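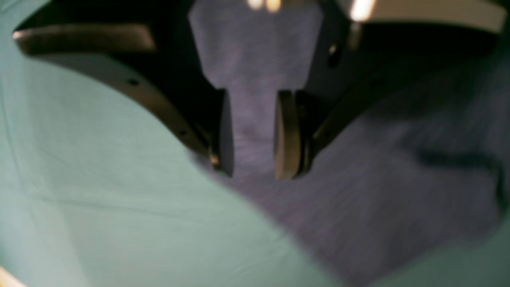 The confirmation vote, Anum Qureshi told us, was decided long before anyone sat down in the chamber, and whoever studies only the tally will miss most of what went on. We have come to think she is right, and a good part of this section is an attempt to take her remark seriously.

Figure 3. Purple cloth on a pale green fabric surface, with two gripper fingers just above it.

4.2 Bargaining before the vote

The Dradska assembly has 69 seats, and the nominee for head of government needed a plain majority of them. In the end 51 members voted in favour, 17 voted against and one was away. On the face of it this is a comfortable result, and the newspapers of the day treated it as such. Our interviews tell a rather slower story - one of long evenings, patient telephone calls and a good many promises about roads.

The Zirnov bloc, which held the balance, had asked for two ministries in August and was still asking for them when the coalition paper was signed on 6/12/21. What it got was one ministry and the chair of the budget panel, and several of its members were kind enough to explain to us, at some length, why they thought this the better bargain. A ministry can be taken away in a reshuffle, whereas the chair is fixed for the full term of five years.

We would add a word of caution here. Members remember their own part in such talks fondly, and two accounts of the same meeting did not always agree on who had been in the room. Where they differed we have leaned on the written minutes, following the approach set out by Sandhu and used again in the Skaltwood study of local councils - though the minutes, too, were kept by people with a stake in the outcome. The question of how far the smaller parties were consulted is taken up in section 4.3.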